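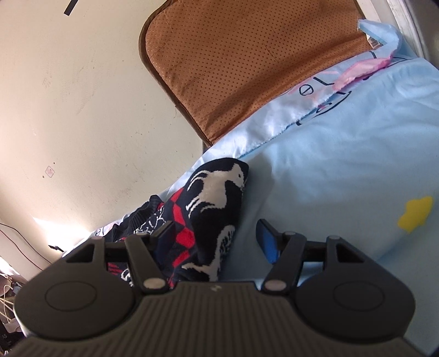
I've been using the Jasance app as my main way of paying for things for two months now, so it's time I wrote it up. Signing up took five minutes, most of it spent squinting at my passport number, and the card turned up in a plain white envelope a couple of days later.

The good bits first! Payments show up the second you tap, sending money to friends is dead easy, and the little savings pots are much nicer to use than the ones in Vokilent (which I gave up on last December). You get two free transfers abroad a month, and after that the fees start to nibble.

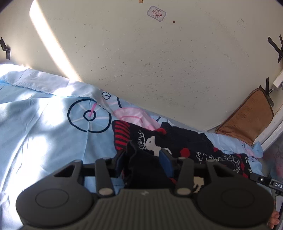
Reminders are where it falls down for me. You can set one for a bill, but it vanishes as soon as you swipe it, paid or not, and I missed my £80 electricity payment that way. I'm a paper person at heart, and a small handwritten label stuck on the wall, like the one up there, still beats any pop-up I've had from Jasance. It stays put until you peel it off.

Support was friendly but slow, and they couldn't tell me if a fix was coming. I'm keeping the card for everyday spending and leaving my wages where they are, at my boring old bank.

Four stars, and I'd give it the fifth if they sorted those reminders out.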